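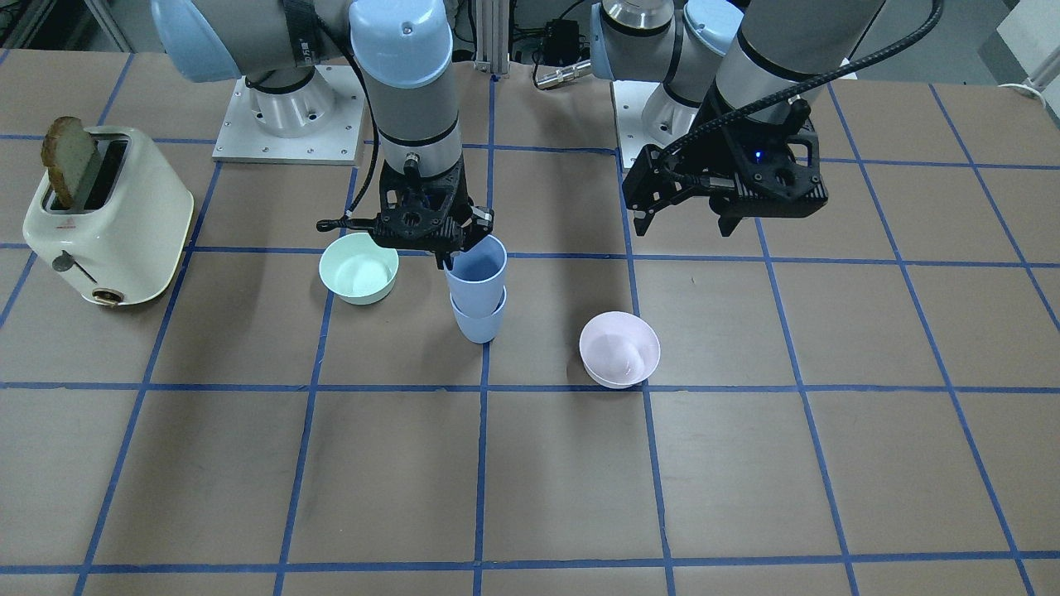

Two arms on the papered table: one gripper on the upper cup, the other open.

Gullholm Shared Workshop
Evening course: Building a Two-Armed Table Robot
Notes for session 3: What counts as working?

Read these before Sunday. Bring your own log sheet, filled in or not.

Where we are

The build is finished in the sense that both arms are bolted down, powered and moving. I would like us to stop using the word "finished" for anything else. Last session several of you wrote "cup task done" in the log. When I asked what the cup task was, I got four answers. One person meant picking up a cup. One meant separating two nested cups. One meant setting a cup inside a chosen square, and one meant all of it without a hand on the stop button. Those are different claims and they need different evidence.

Write the claim first

Before you run anything, put one sentence at the top of the sheet. It should name the object, the starting square, the ending square and what would make you call it a failure. "The arm handles cups" is useless. "The right arm lifts the top cup from a nested pair and leaves the bottom one inside its square" can be checked by a person who dislikes you.

The tape grid is there for this purpose. It won't make the arms any more accurate, whatever the Wekonier build guide implies. It lets you write down where a thing started without arguing over it later. If the tape lifts or the paper wrinkles, fix it between runs and note that you did.

Nested cups

Thin cups stick to each other. A gripper that closes on the rim may squeeze the upper cup out of round, and then the lower one comes along for the ride. You can get a lovely lift on the first try and still have learned very little. Watch for three things: whether the lower cup leaves the paper, whether the upper cup tilts before it clears, and whether you moved the starting position between tries because the last one went badly. The third is the one people leave off the sheet.

Two arms

I remain unconvinced that most of our tasks need the second arm. Using both doubles the ways two forearms can meet over the middle of the table, and the planner we use, Rutov, checks for this less often than I would like. If you want both arms in a task, write down what the second one does that the first couldn't do after a short wait. Holding a bowl still is a fair answer. "It looks better" is an honest one, but it won't pass.
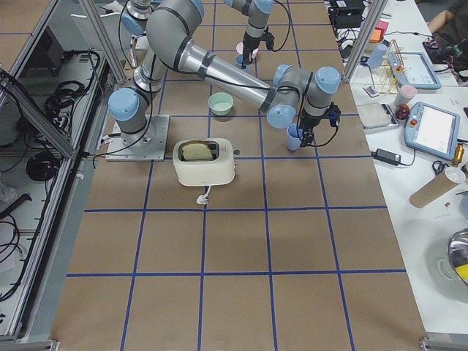 Aba Ackah disagreed with most of this when she read the draft. Her view is that a shop build should be allowed to look good before it is measured, that people stay up late for a robot that stacks cups and go home early from one that fills in a spreadsheet, and that my rule about the second arm would have killed half the projects she has enjoyed. I have left the rule in and put her objection next to it. Argue it out on Sunday.

About the number on the handout sheet

The Dogbe group's write-up gives 90 percent success for cup stacking. Ask: percent of what? Their appendix lists 1,504 runs, but restarts after a dropped cup weren't logged as runs at all. I don't think they meant to mislead anyone. They wrote the rule after seeing the results, and it's an easy thing to do at the end of a long night.

Homework

Pick one task and write the claim sentence.
Run it without changing the code, the grip force or the starting square.
Log every try, including the ones you stop by hand.
Have a second person read your claim and mark the same tries from your notes alone. If your marks differ, keep both sets.

Toaster tasks are open to anyone who wants them, but leave it unplugged. We are moving bread, and making toast is a separate claim.

Reading: sections 2 and 3 of the Wekonier guide. Skip the part on calibration, which describes an older base plate.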